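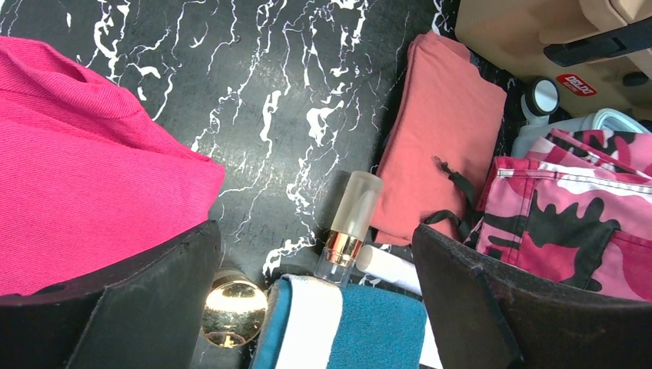 Clothes and small items on a marble-patterned surface.

Home | Checklists | Luggage | Contact

Suitcase check before travel
Filed under: Travel Safety, Home Checklists
October 16, 2019 — Simone Barbosa
4 comments | 216 shares

Shell and wheels
[ ] Look along the seam where the two halves meet. Press any spot that bulges.
[ ] Turn the case on its side and spin every wheel. Pull out hair and thread.
[ ] Check the ridges for cracks, mostly near the corners.
Comment: Hard shells crack at the wheel mounts first. A scratch is fine — a split is a fail.

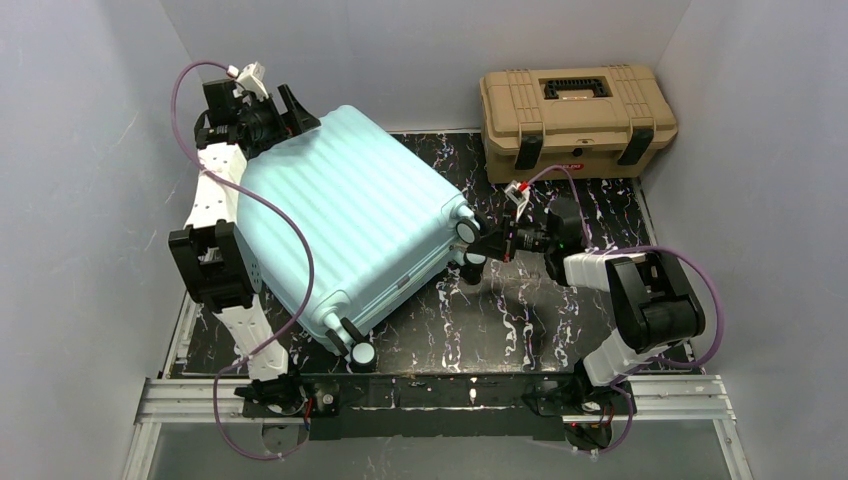
Hard-shell case on its side, spinner wheels showing.

Inside
[ ] Open the case flat on a firm table. The lid should stay up without being held.
[ ] Run a hand around the lining for pins or broken zipper teeth.
[ ] Fold towels and clothes before they go in. Tuck in loose straps and buckles.
Comment: Straps get caught when the lid comes down. 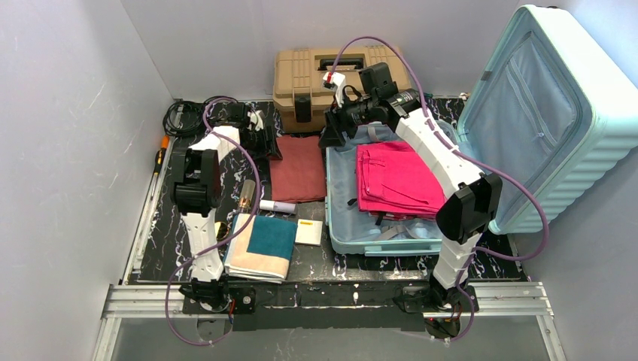
Small items
[ ] Spray bottles: cap on, 100 ml or less for carry-on.
[ ] Jars and tubes: tighten lids, then bag them together.
[ ] Keep glass between soft layers, away from the shell.
Comment: Sylvie Thibodeau asked about larger bottles. Put them in checked luggage, bagged twice.

Close the case, stand it up and roll it across the room. Recheck in December if it is in regular use.

Share | Print | Next checklist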